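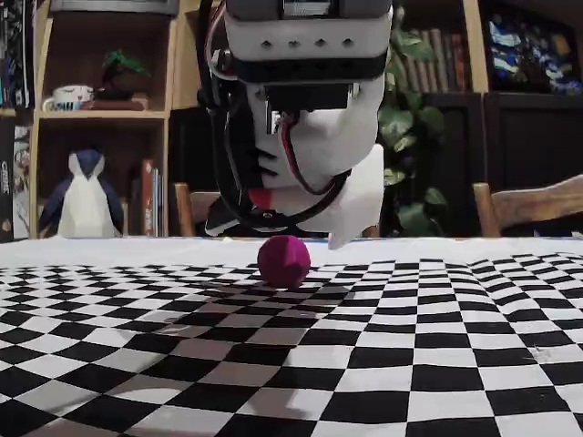

The pink ball on the checks, and the shelf behind with the sleepy mug, the plant and the penguin.

11 March 2020

A slow sort of day, and I can't say I minded. Rain until well past lunch, so I gave up on the walk to Domik and stayed in the back room with a pot of tea and the radio turned down low. I had meant to sort the shelf and give everything a proper dusting, and I did get as far as the top of it before I sat down with one of the books and lost most of an hour (the heating had just come on, and you know what that does to me). I do love that shelf. The mug with its eyes shut has never once been drunk from, poor thing, and the little plant on its coaster has come through the winter far better than the big one in the hall, which I am afraid is finished.

Zubaida Cheema rang while I was reading and we talked for 22 minutes, mostly about curtains. She has seen some in Skadeck that she thinks would suit the front bedroom, a sort of oatmeal colour, and she wants me to go with her and hold up the other end. I said yes, of course, but not this week. She also asked after the black and white squares, which she has been rude about ever since December, and I told her I have grown fonder of them by the day!

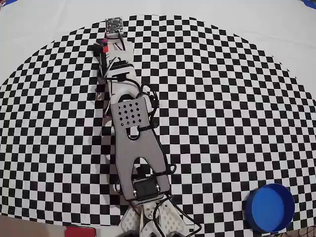 Black and white all the way up, and the plain white past the last of the squares.

She says they make her eyes swim. Well, they do a little, if you stare, but they are cheerful on a grey afternoon and I think a room wants one loud thing in it. Mum had a kitchen floor very like it in the old house at number 14, and I used to hop across it on the black ones only, all the way to the pantry door. I hadn't thought of that pantry for years, and then I could smell the onions.
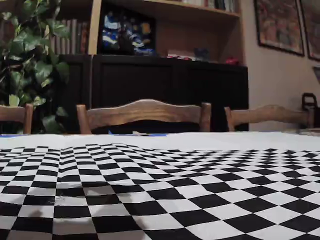

Ironing has never been my strong point, and I have been putting off a pile of it since the weekend, mostly pillowcases and the blue shirts. I thought about adding the checks to it, what with that great fold on the left and the hump near the middle, and then I thought of heaving something that size on and off the board and went to put the kettle on again. The chairs could do with some polish too, though the middle one still has a lovely golden shine along its curved top. Soup for supper, with the last of the Hesari bread toasted. Must ring the Arabzadehs tomorrow and find out which train they are coming on.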